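Can a two-gripper setup handle light bench chores yet (wiping down, opening and emptying boxes)?

Asked in: Home & Shop Automation > Manipulation
Tags: grippers, bench-work, lids, learned-control, small-shop
Viewed 1,354 times

Question

I run a small parts-kitting shop. The work is dull and mostly the same: bring a box to the bench, take the lid off, put parts in or take parts out, close it, put it on the outgoing shelf, wipe the bench. We fill 518 boxes in a normal week. I would like to know whether a two-arm machine can do any useful part of that now, meaning this October, without an engineer standing next to it.

What I have looked at so far:

A vendor demo of the Mimik cell, two arms on a fixed table. It moved closed boxes from one side to the other without trouble. When I asked for the lid to come off, the operator switched to a different box with a tab on the lid. Mine have no tab.

A quote from Cutaseck for a fixed machine that opens and closes one box size. It would work, I have no doubt about that, but we use several sizes and the changeover parts cost nearly as much as the base unit.

A kit called Tekleab, which is only the grippers and the recording software. You do the job by hand with the grippers, many times over, and train a controller from the recordings. You supply the arms. I am more interested in this one because the task comes from my own bench.

The bench surface is light wood with a smooth finish. The fingers on this style of gripper are short, blocky and dark, with flat inner faces.

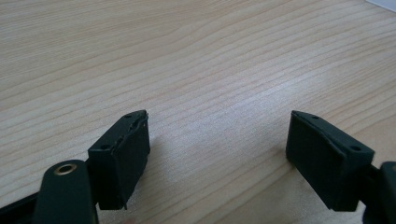
My concern is with the thin items. A box wall is easy. A lid edge that sits nearly flush is not, and neither is a single sheet of paper lying flat, or a cloth once it has been pressed smooth against the table. With my own fingers I use a nail. A flat pad has no nail.

So, three specific questions:

1. Is lid removal on shallow clear plastic boxes solved in practice, or only on boxes picked for demos?
2. Does clear plastic cause trouble for camera-only systems on a pale bench?
3. Is wiping realistic as a second task on the same hardware?

Budget is enough for one cell. Please don't answer with "it depends on your application". I have described my application.

Answer 1 (accepted)

I maintain two cells in a contract packing shop and spent most of last year on a job close to yours. Taking your questions in order.

Lid removal. Solved for a given lid, in a given range of positions, if you collect demonstrations for that lid. Not solved in general. On our shallow boxes the controller opened 28 out of 50 in the first acceptance run. The failures were nearly all of one type: the pad came in too high, slid over the lid lip, and the arm carried on through the rest of the motion holding nothing. It then "placed" a lid it did not have. If you buy anything, ask how it detects an empty grasp. Gripper width at close is a cheap check and catches most of it, though a thin lid and a fully closed gripper read nearly the same on ours until we replaced the width sensor.

What moved the number was changing the way the task was demonstrated. Our first set had the operator pulling straight up with one gripper. People can get away with that by feel. The second set used one gripper to hold the base against the bench and the other to lift at a corner, with a short pause between the two. The pause matters more than you would think. Controllers trained on continuous motion tend to start lifting before the holding side has made contact.

The recording side is simple enough. Each hand takes a gripper, the box goes on the table between you and the back edge, and you work from the front.
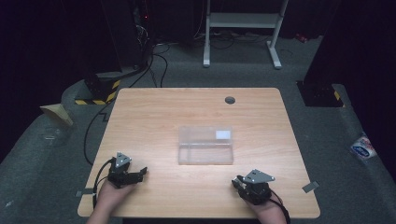
Photo: Pesik Bench Notes / contributor upload

Vary the box position during recording. It is tempting to put it back in the same spot each time and you will regret it. Vary the rotation as well, including the awkward angles where you would normally turn the box toward you first. If turning it first is how your people do it, record the turn as part of the task.

Keep the cables to the outside of each wrist. If a cable gets under the box in some of your recordings, throw those out. We left them in and the arm learned a small sideways nudge at the start of each cycle that served no purpose.

Clear plastic. Yes, it causes trouble, mostly with depth cameras, which tend to read through the box to the table. Plain color cameras do better than people expect as long as there is an edge highlight. On a pale bench the highlight disappears under flat overhead light. We added one low lamp from the side and got most of it back. A dark mat under the work area also helps, but then you must record on the dark mat. You can't train on wood and run on a mat. A paper label on the lid is useful to the controller, sometimes too useful. If all your training boxes carry a label in one corner, an unlabeled box, or one labeled elsewhere, may be approached wrongly. Mix them.

Wiping. The motion is easy. Pressure is where it fails. A position-controlled arm with a folded cloth will wipe a flat bench well enough for dust. It won't get dried adhesive off, and it can't tell that it hasn't. Picking the cloth up again is worse than wiping with it. Hang it on a peg or clip it to a block so there is something thick to grab. I would not try to get it off the flat.

Pads. Inspect the edges. The tip corner takes the wear, and once it is ragged the contact line shifts, and a lid lip is thin enough that the shift matters. We swap ours in pairs. If you record with new pads and run with worn ones, expect success to drift down with no fault shown on the screen.

For your bench I would automate moving the closed boxes first, since that works today, then lid opening on your most common size with a person clearing the misses. Leave filling and wiping manual.

Comments on this answer

"You can't train on wood and run on a mat" is too strong. We do it. You need some recordings on both.

Author reply: Fair. Some on both is what I should have written.

What was the figure after you changed the demonstrations?

Author reply: Good enough to run with one attendant for the two cells. I don't have a clean count to quote, the box supplier changed in the middle.

Answer 2

Posted 5th September

Buy the fixed machine. I have read a lot of these threads and they all end with someone training a robot for a year to do what a cam and a suction cup did decades ago. If you have several box sizes, standardize on one. The boxes are cheap. The Cutaseck changeover cost goes away the day you do that.

A learned system also has a cost that doesn't show up in the quote, which is the hours spent recording. Somebody is being paid to open and close boxes with tools in their hands and you ship none of them.

Comments on this answer

Asker: Box size is set by the customer for two of our accounts. I can't standardize those.

Then run those two by hand.

It's a reasonable answer for the volume. The question was about what the two-arm cells can do, though.

Answer 3

Not a shop, but I have a Tekleab kit at home and tried it on kitchen containers and a desk drawer. Some notes in case they are of use.

Snap lids: poor. The gripper can hold on, but the release is sudden and the box jumps. My controller never learned to deal with the jump.

Loose-fit lids: decent, if there is any overhang at all.

Paper on a desk: it can slide a sheet to the table edge and pinch the overhang there. Slow but repeatable. You might be able to do the same with your flush lids if the box can be pushed to hang slightly over the front of the bench, though I haven't tried it with anything heavy inside.

Cloth: gave up.

I also glued a thin strip of spring steel to one pad as a fingernail. It got under lid edges well and scratched the table badly. A strip of hard plastic was nearly as good and left no marks, but it came unglued every few days. Screw it on if your pads have holes.

Comments on this answer

Asker: The overhang idea may work for us. The front of our bench is clear. Did you have to record the push and the pinch as separate tasks?

One task. I tried it split in two and the handoff was where it went wrong.

Plastic strip, what thickness?

Cut from an old file folder. I doubled it.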